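4.2 What the operators changed

By April the Flamstead site had 19 operators recording demonstrations for the Turkix folding cell, most of them former linen sorters. Management described the move as a promotion. The operators described it as doing the same job with worse hands. A towel that once took a flick of the wrist now had to be pinched, lifted and released by two jaws, and 12 of our interviewees told us, unprompted, that they had begun to fold that way at home. 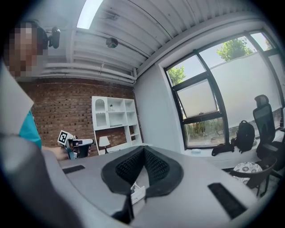

Figure 3. Operator with a hand-held gripper carrying a fiducial marker, seen past a second gripper.

Pay followed accepted recordings – 389 in the first period, out of nearly 500 submitted by the operators' own tally – and the rules for acceptance were revised often enough to become a topic at lunch.

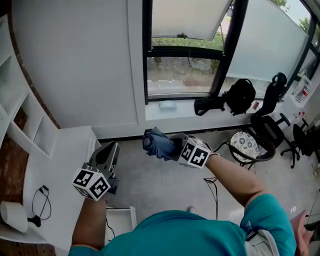 Tsegereda Demissie, a shift lead, kept a notebook of cloths she considered unfair. Blue ones featured heavily. When the planners asked for a standard grasp, she submitted four, along with a note that the cloth had not been consulted either. Two were adopted, and her title stayed the same.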